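Write the rule down before you move the arm

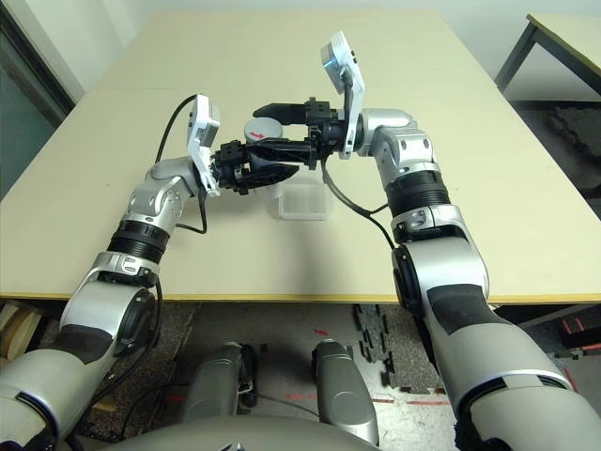
I've been meaning to get this one out since March and kept putting it off, so it's going up as it is. Typos and all. Raili Leinonen can send me corrections, she always does.

The argument is simple. Most places working with two-armed robots have a safety file and no working rules. The safety file is thick. Ours at Grasthorpe runs to 54 pages and I've read it, twice, once on a train. It covers the emergency stop, the isolator, who may open the cabinet, what the supplier promised. All fine. All needed. And it says almost nothing about the stuff that eats your week, like what counts as a finished handover, or when a person may reach in and straighten a part, or who decides a run was bad and bins it.

So people make it up. Everybody makes it up differently. Then you put the results in one folder and pretend they're one thing.

Handovers first, as that's where I lost most of my temper this spring. One gripper has the part, the other comes in, both have it for a bit, one lets go. Easy to say. Now write it as a rule. When has the second gripper got it? When the jaws have closed? When the motor current says there's something between them? When the first one opens and the part doesn't drop? We had three operators and three answers, and each answer was perfectly sensible if you only listened to that operator.

Natalia Hinojosa's version was the strictest. The receiving jaws have to be closed and still, then a full breath, then the giver opens. A breath! I laughed at that, and then we used it for a fortnight and the arguments stopped. It isn't scientific. It is written down and everyone can do it, and I'll take that over a clever threshold that lives in one person's head.

Aatos Hakala hated it. Too slow, he said, and he had a point, a breath on every handover adds up over a day. But slow and the same beats quick and all over the place, at least until you know what you're doing. We didn't. I'm not sure we do now.

Second thing. Marks on parts.

If a part has an arrow on it, or a notch, or a letter, somebody somewhere has to decide if it matters. Either the arrow has a direction it must point at the end, or it's decoration. Both are OK. What you can't have is half the team turning the part round to be neat and the other half leaving it. I have watched two grown adults, good friends, stop speaking over lunch about an arrow. Nobody had written the line. One line! "Arrow faces the wall" or "ignore arrow". Pick one, put it on the sheet, date the sheet.

And when you change your mind, new sheet. Don't scribble on the old one. I know it's tempting, I did it myself in the second week and then had to go back through 1606 runs working out which ones came before the scribble. Took me till gone seven on a Thursday and I still got some wrong.

Which brings me to hands.

Every operator reaches in. They'll tell you they don't. A cap rolls, a box slides a finger's width, and the hand goes out before the brain has had its say. The safety file at our place says no person within reach while the arms are powered, full stop, and that's the correct rule, and I'd sack the person who took it out. But a rule that gets broken by reflex needs help from the layout and the routine. Where is the pause button? If it's further away than the part, people will go for the part. Move the button. We moved ours, a cheap pedal on the floor, and the reaching mostly went away. Mostly. The rest is down to nagging.

Then what happens after the pause? This is the gap. You've paused, you've made it safe, you've put the cap back where it belongs. Is that run good? Kauko Kauppinen says no, always no, throw it out, a touched run is a dead run. I used to be with him. These days I say keep it but tag it, with the time and what was touched, and keep it out of any score you show to anyone outside. The recoveries are worth having. Mixing them in on the quiet is cheating, even if you never meant it to be.

Cables next, quickly.

Anything clipped to a wrist has a cable, and the cable has opinions. A loop that hangs nicely with the elbow out will be tight as a washing line with the elbow in. The rule I'd like to see everywhere is dull. Before the first run of the day, take each arm slowly through the far ends of what it's going to be asked to do, with someone watching only the cables. Not the gripper, not the screen. Same again after anyone has had a camera off and back on. Two minutes. Hanne Halonen from Anholm told me they skipped it for a month and bought a lot of cables.

She also told me they tape the camera angle, a strip across the bracket so you can see at once if it's been knocked. Copied that the same day. A knocked camera is worse than a broken one. The broken one you notice.

Floors. I go on about floors and people roll their eyes. Tape on a floor is a rule, it's the most looked-at rule in the room, and it wears out faster than any of the paper ones. If a line no longer means anything, pull it up. If it does mean something, it has to be whole. A line with gaps in teaches people that lines are sort of optional, and you won't teach them back with a poster. Mats the same. Either they're down, flat, joined up, or they're put away on a shelf. I've turned an ankle on a mat edge looking at a robot. My fault, my ankle, and there's now a line on the morning sheet about it.

I can hear the objection, because Aatos makes it every time. Research needs freedom, standards are for factories, if you pin everything down too soon you'll only find what you've already thought of. I agree with about half of that. Nobody wants a forty-step form to pick up a lid. But the freedom he means is the freedom to try things, and for that you need the rest to hold still. If the lighting, the table height, the start pose and the meaning of "done" all wander about from one day to the next, then you haven't tried anything. You've had a nice afternoon.

The other objection is better and I don't have a full answer to it. Written rules can hide bad practice. We had a supplier in, I won't say which, with a lovely binder, and nobody on their floor had opened it. Manurung had two sides of paper stuck on the wall with a coffee ring on one, and they followed every word. So length is no guide. If anything I'd cap it. Two sides, large print, on the wall where the operator stands. Not on the shared drive. Nobody with a controller in each hand is opening the shared drive.

What would I put on the two sides? Roughly this. What done means. What dropped means. What to do with marks and arrows. When to pause, and how the run gets tagged after. The cable check. Who can change the sheet, by name, and there should be only one name. The last time the sheet was changed. That's it, I think. I had a bit about cleaning the finger pads between sessions but Raili says that's maintenence and belongs on the other sheet, and we've been over it enough.

For what it's worth, before the sheet we'd recorded some 800 runs that I wouldn't show to anyone now. Not bad runs, plenty of them look lovely. I just can't tell you what the operator thought they were being asked to do. That's money gone, and more to the point it's people's time, people who stood there all day doing careful work on instructions that weren't there.

If you've got a sheet of your own, send it to me. Zunlow have promised me theirs and I'll put it up next to ours when it comes, with their permission, so people can pinch the good bits from both. Ours wants another go anyway — the handover part still says "breath" and Aatos has crossed it out in pencil.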